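Stullby Bookbinding List
Search the archive Search Advanced
Filed under: Adhesives, Paste & Paper
Posted 2019-06-16 by pasteandboard

Re: [stullby-bind] wheat paste keeps going lumpy, giving up?

> I've now made four batches of wheat paste and every one has been a
> disappointment. Two were lumpy, one was so thin it ran off the brush, and
> the last one looked perfect but the boards I used it on curled up like
> potato chips overnight. I'm using ordinary all-purpose flour from the
> kitchen. Is that my problem? I'd like to stay away from PVA for this
> project (a 179-page family recipe collection, sewn on tapes, and I want
> whoever inherits it to be able to take it apart). But I'm about ready to
> reach for the white bottle. Also, do I really need the fancy brush?

Please don't give up! You're so close. A batch that "looked perfect" probably was perfect, and the curling is a separate thing that happens to all of us, so let me take the paste first and get to the boards after.

All-purpose flour will make a paste, and plenty of people use it, but it has gluten in it and that makes it stringier and harder to get smooth. Wheat starch is a different product with the gluten washed out. It's lovely to work with, very white, very silky, and if you can get a bag I think you'll be amazed at the difference. I order mine from Mosetti, who also sell the lining papers I'm going to mention below. I started with their smallest bag and I've gone up a size every time.

What I do now, after years of lumps:

Put one part starch in a saucepan with a little cold water (just enough to make it like cream) and leave it for half an hour or so. I used to skip this and I was wrong to. Then add the rest of the water, for a total of five parts, still cold. Put it on a low flame and stir the whole time. I mean the whole time, don't go and answer the door. For quite a while nothing happens and you'll think you've mismeasured, then it goes thick all at once and your arm starts to complain. Keep going. The color changes from chalky white to something grayer and more see-through, and when you lift the spoon it drops off in a slow ribbon. I give it another ten minutes past that point. Undercooked paste is weak paste.

Let it get completely cold, then push it through a strainer. Then push it through again! The second pass is what makes it feel like hand cream. Thin it with water a spoonful at a time until it suits the job. For spine linings I like it thick, and for thin Japanese tissue I take it down almost to milk. Your runny batch would have been great for tissue, by the way. 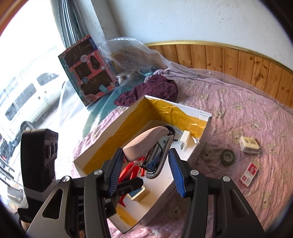 Now, the lining paper, which I think is where your curl came from. Paper grows when it gets wet and shrinks when it dries, mostly across the grain, and as it shrinks it takes the board along for the ride. The trick is to paste the paper, then wait. Let it lie there for a few minutes and do all its stretching before it goes anywhere near the board. People who paste and rush end up with bubbles in the middle and stress at the corners, and the corners are always where a lining starts to come away. Look at the white box with the yellow paper inside: there's a torn bit at one corner of the lining, on the right-hand wall, peeled far enough that the white cardboard shows through. A spot like that can be mended with a dab of thick paste on a fine brush, a scrap of silicone release paper over it and a bone folder through the release paper. Leave it under light pressure until the next day. On a box wall that means a wad of blotter and something snug wedged against it, and I've used everything from a paperback to a block of beeswax.

Back to your boards. Check that the grain of your board, your covering material and your lining all run head to tail. If you don't know the grain of a sheet, bend it gently both ways without creasing it, and the way it gives more easily is along the grain. Do this with every sheet, even from a pack you've already tested. I once bought part of a bankrupt printer's stock, some 3,000 sheets of cream text paper, and found out the hard way that a few of the reams had been cut the other way. I was still coming across them years later.

If the grain is right and you still get curl, line the other side. The cover cloth pulls the board outward, the lining pulls it inward, and with luck they meet in the middle. I like a 75 gram laid paper for this, the plain Mosetti one. You do want a slight pull toward the text block in the end, so the covers hug the book. Dry the boards between blotters with weight on top and change the blotters more often than you think you need to. In the first hour I'm in there constantly. My Stumier press is a wonderful old lump of iron and I adore it, but for drying boards I usually use two melamine shelves and a couple of bricks wrapped in felt, and the results are every bit as good.

On the brush: you need a decent one but it doesn't have to be fancy. A round brush with a lot of bristle holds more paste and puts it down more evenly than the flat hardware store kind, which also sheds hairs exactly where you don't want them. I have a Leitão size 12 that I've had so long the handle has gone dark, and I'd replace it tomorrow if I lost it. But I worked for ages with a stencil brush from an art shop and made perfectly good books. Whatever you get, start in the middle of the sheet and work outward past the edges, onto scrap, and throw the scrap away before you do the next sheet. 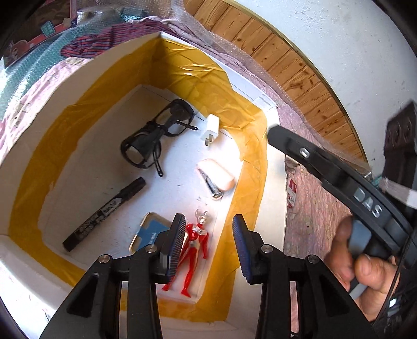

Keeping paste is the other thing people ask about. Mine lasts four or five days in a clean lidded jar, kept cool. Some people refrigerate it and find it goes grainy. I get a bit of that too, but it comes back with straining. The moment it smells sour or you see any speck of color on it, out it goes. Don't scoop off the top and use the rest. I don't add any preservative myself, so I just make small batches, and if you work on a recipe collection in the evenings you'll get through a small batch before it turns.

There's a halfway option if pure paste makes you nervous. Mix your cold paste with methyl cellulose, half and half. It slips around beautifully, gives you longer to line things up, and it will still come apart with moisture, so whoever inherits your book will be fine. I'd use it for the big covering pieces and keep straight paste for the spine. I wouldn't put PVA on the spine of a book you want to see taken down one day, and I'm so glad you're thinking about that. I've spent far too many afternoons picking it off folds with a spatula.

If you want more on this, look in the archive for the long thread called "paste, again". It has 274 messages and it wanders off into rice starch and then a very heated argument about distilled water, but the early part is gold, especially the posts on cooking paste in a microwave in short bursts. I was suspicious of the microwave method for years and now I use it for tiny amounts, for repairs mostly.

And do tell us how the boards come out, curl and all. I'd love to hear how you're handling the recipe cards themselves, too. Are they guarded and sewn in, or are you making copies? If any of them have the usual butter stains, please leave the stains alone! I have my grandmother's cake notes bound the same way, and the greasy page is the one everybody turns to. I'm hoping to bring it to the Stullby meet in September, along with a jar of paste and enough spare starch for anyone who wants to take a bit home.

pasteandboard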